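How to Check an Online Glasses Order Before You Pay

Online eyewear shops love the word "free." Free lenses, free coating, free returns. I've ordered from four of them over the years and none of those words meant what I thought they did. Do these steps before you type in a card number.

Step 1. Get your whole prescription

Ask for a printed copy, and ask for the pupillary distance too. Some offices leave it off. Zollex will let you measure it with a phone app, and I got two different answers in one sitting, so I wouldn't build a pair of progressives on that.

Step 2. Read the numbers off a pair that fits

Look inside the temple arm for the lens width, bridge and temple length. Mine has a bridge of 20, and anything narrower pinches. Ignore "small," "medium" and "large" on the shop page. Every seller draws those lines wherever it likes.

Step 3. Price the full pair

Put the frame in the cart, add your real prescription, and click through to the last screen before payment. A Dullach frame I liked had climbed to $279 by then. The Mthembu one started higher and finished at $310, with the scratch coating already in it. Write down the last number and forget the first.

Step 4. Question each coating

Anti-glare is worth paying for if you drive at night. Scratch coating is often included, so check that you aren't buying it twice. "Scratch resistant" is a soft promise in any case. Coatings wear, and a warranty may cover peeling but not scratches. Find that sentence in the terms before you add anything.
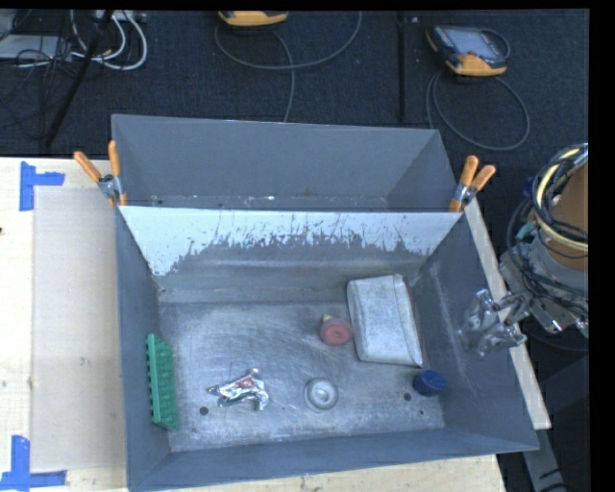

Step 5. Test the return policy

Search the terms page for "remake," "store credit" and "restocking." Cliltbridge advertises easy returns, but prescription lenses come back as credit only. Save a copy of the page on the day you order, in case the wording changes.

Step 6. Check the pair when it arrives

Compare the lens slip with your prescription, line by line. Wear the glasses at home for a day. If straight edges bend or your head aches, ask an optician to read the lenses, and send the shop that reading with your complaint.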